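Keep the Door State Out of the Policy
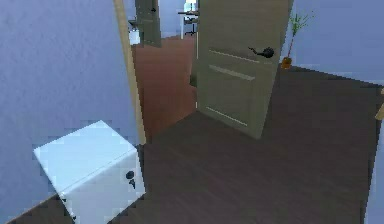 Áine Keogh objects that a planner carrying an explicit door state is a planner waiting to be wrong, and that a policy trained on enough rendered doorways will learn whatever state it needs. Her note on the Testent list runs to two paragraphs and ends with a request that we delete the door module from Ponano altogether. I think she has correctly identified the failure and chosen the wrong fix.

Ponano is our navigation stack. The door module holds one record per door: hinge position, swing direction, handle side, and an opening angle with a variance. The global planner reads the angle and decides whether a doorway is an edge in the graph. The local controller doesn't read it. It works from depth and whatever the costmap says. So the two layers can disagree, and when they do the robot drives up to a doorway, stops, backs off, and tries again until the recovery timer expires.

That is the bug Keogh is describing, and it is real. In our last batch of 500 simulated episodes, 70 ended in a timeout within 2 meters of a doorway. I went through the logs. Most had a stale angle. The planner had seen the door once, from a bad viewpoint, stored a confident estimate, and never lowered that confidence as the record aged.

A learned policy doesn't have this problem in the same form. It has no record to go stale. It also has nothing I can inspect. When the end-to-end branch fails at a doorway I get a video and a reward curve. When the modular branch fails I get a number that was wrong, a timestamp, and the name of the process that wrote it. I fixed the variance growth in an afternoon. I don't know how I would have fixed the equivalent in a network, other than by adding episodes and waiting.

The rendered scenes are part of the argument and deserve more suspicion than they get. A panel door standing at an angle into the room is an easy case for a depth camera when the depth comes from a renderer. Every pixel on the panel returns a value. Real depth sensors drop out on glossy paint and at grazing angles, and a partly open door often presents exactly that. Our simulator has a dropout model, but it is applied uniformly, so it does not penalize the viewpoints that should be penalized. A policy trained on that data learns to trust views it should not trust. The door module makes the same mistake, but there I can write the viewing angle into the measurement noise by hand.

A second door visible through the first is a harder case, and one I would put in every test set. The association step has to decide which record a detection belongs to. Ponano gates on distance to the hinge, which works while localization is good. At Denberg we let the pose drift by 15 centimeters and the gate held. With a larger drift it assigned the far door's angle to the near one, and the planner routed straight at a closed panel. Testing the detection against the wall plane before the hinge would have caught it. That change is in review.

My proposal is narrower than Keogh's. Keep the record, let it decay, and make the local controller write back to it. If the controller is blocked at a doorway the planner believes is open, that is a measurement, and a very good one. Today it is thrown away. Phromma, our older stack, had this feedback path in a crude form and we dropped it in the port for reasons I can't find in the commit history.

A learned component belongs in the estimator. Let it produce the angle and the variance from the image, and score it on calibration. The planner can then treat it as one more sensor, and it can be replaced without touching the graph.

The write-back patch is on the Testent branch behind a flag, off by default. Keogh has offered to run the end-to-end policy on the same seeds, and I would like the drifted poses included.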